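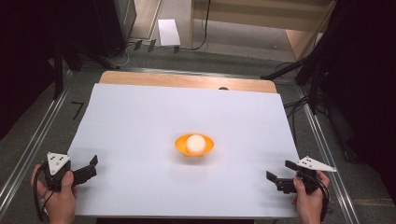
Marianna Kalinowski

Pikance releases coated sheet line for commercial kitchens and test benches

ESCOBEDO, 7th November - Pikance, a maker of disposable work surface covers, has released a heavier grade of its flat paper sheet. The new grade is sold under the name Mikach and replaces the light grade in the company's catalog. Orders are open now, and the first pallets leave the Escobedo warehouse in December.

Mikach is a single-ply white paper with a thin water-based coating on one side. The coated side is smooth and faces up in use. The uncoated side has a slight tooth, which keeps the sheet from sliding on wood, steel or plastic boards. The sheet contains no plastic film and no added brightener, so its color is a plain off-white that may differ slightly from one production run to the next.

The sheet is supplied flat. Earlier Pikance grades were sold on rolls, and customers reported that the cut ends curled and had to be taped down. Flat packing removes the curl but takes up more shelf space. A full carton holds 300 sheets and should be stored on its base, with no more than 3 cartons to a stack. Cartons stored on end will bow the sheets within a few weeks.

"The light grade was priced well, but it tore when a wet tray was dragged across it," said Eustaquio Barrera, product manager at Pikance. "We raised the weight until the tearing stopped in our drag test, and then we had to work on the coating again, since the old one cracked on the thicker paper."

The drag test uses a flat metal tray with a known load, pulled across a damp sheet at a fixed speed. Pikance tested 544 sheets this way during development, taken from the start, middle and end of each trial run. Sheets were kept at room conditions for 36 hours before testing. The full test method is available to buyers on request, along with the results for each run.

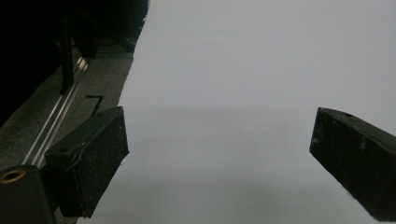
Marianna Kalinowski

Mikach is made at the Wunau mill, which also supplied the base paper for the earlier grades. The mill has fitted a new drying section to handle the heavier sheet. Coating and cutting are done on the same line, and the cut edge is checked for dust before packing. Loose paper dust was the second most common complaint about the light grade, after tearing.

The sheet is intended for dry and damp work. It is not intended for standing water, hot pans or direct contact with open flame. Cooking oil will pass through the paper slowly, and the board underneath should be wiped down after oily work. Used sheets that are free of food and oil can go into normal paper recycling where the local service accepts coated paper. Buyers should confirm this with their own service, as the rules differ from place to place.

Existing orders for the light grade will be filled from stock. Once that stock is gone, standing orders will move to Mikach unless the buyer asks for them to be closed. The carton is larger than the old one, and buyers with fixed racking should check the shelf depth against the data sheet before the change. Item codes for the light grade will stay in the ordering system, marked as closed, so that past invoices can still be matched.

Sample packs are available to trade buyers. Each pack contains flat sheets from one run, a printed data sheet and a short form for comments. Requests should name the type of surface to be covered and the cleaning products in use, as strong alkaline cleaners can soften the coating.

About Pikance

Pikance makes disposable paper covers for counters, boards and benches. The company sells through trade distributors and does not sell direct to the public.

Press contact: Marianna Kalinowski, Pikance press office, Escobedo

Technical questions: Eustaquio Barrera, product management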